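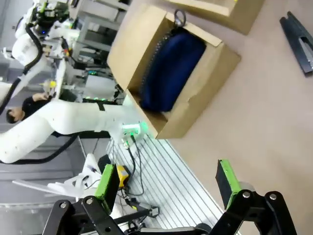
By Kirsty Blackburn
Filed under Home & Everything Else – 26 comments

I have been packing my own bags, boxes and lunches for most of my life, and I would love to hand the job over. So when a friend at Hurkar invited me up to Namthorpe in February to see what the robots are up to, I said yes before she had finished asking!

The job that morning was a zippered pouch and a cardboard box. A soft navy blue pouch, the kind you might keep chargers in, and a plain box with its flaps open. My youngest could do it half asleep. For a machine it is a much bigger ask, and I came home with a lot more respect for it (and for my youngest).

The trouble is the softness. A mug is the same shape every time you reach for it, but a pouch slumps and wrinkles and never sits the same way twice. Then there are the flaps, which love to get in the way of two fingers coming down from above. Jacobs, who looks after the Nuso project up there, told me they had logged 1,034 tries at this sort of packing, and that the last 296 were the first ones he'd felt good about. I asked if he would trust it with his groceries and he laughed for quite a long time.

So can they do our chores yet? I'd say a few of them, slowly, on a good table with somebody patient standing close by. My linen closet is another matter – I have sheets in there that I can't fold myself. But I drove home feeling hopeful, and then I packed four lunches by hand, same as ever.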